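Budget for a PC disassembly cell – what did we forget?
3 replies

ulado_workshop
3rd November
Hello all. I am planning equipment for a small recycling shop, Ojeda, and my manager wants one list of costs before she signs. The arm is already chosen, so please no discussion about the arm. The job is old desktop towers, opened by hand, then the robot takes out the drive. My first list: slotted aluminum bench, gripper, printed fixture plate for the small parts, cables. For the plate I wrote 30, only material. 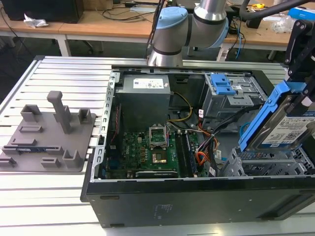
Re: Budget for a PC disassembly cell

darkton6
30 for the plate is too optimistic. You will print it six times before the holders are right. I would write 330 and include the hours of the person who draws it.

Also, buy a second set of fingers now. Delivery from Pillusley was slow for us. 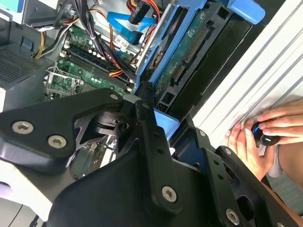
Re: Budget for a PC disassembly cell

Maite Cantero
My own worry is the labor line, which I do not see in your list at all. We planned for zero operators and we still pay for one. Look how much is in the way inside a tower – the blue data cable and that bundle of power wires run right across the board, and a person has hands in there too. Put half a salary, and then ask if the robot is still cheaper.

Re: Budget for a PC disassembly cell

ulado_workshop
Thank you both. I do not agree about half a salary, because our worker will do other tasks between towers. But I will add some 600 for training and the 330 for the plate.

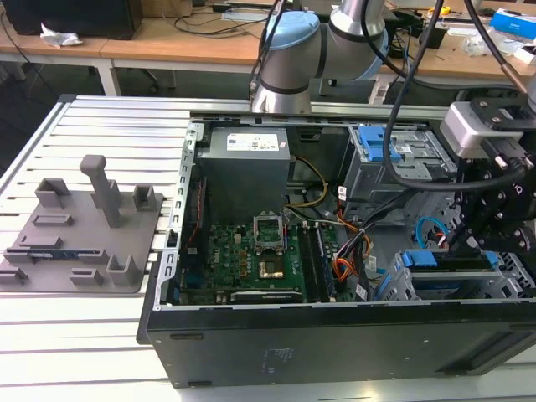
The spare fingers I will ask as a separate offer, so the manager can remove them if she wants. Does anybody know if Pillusley gives a discount for two sets?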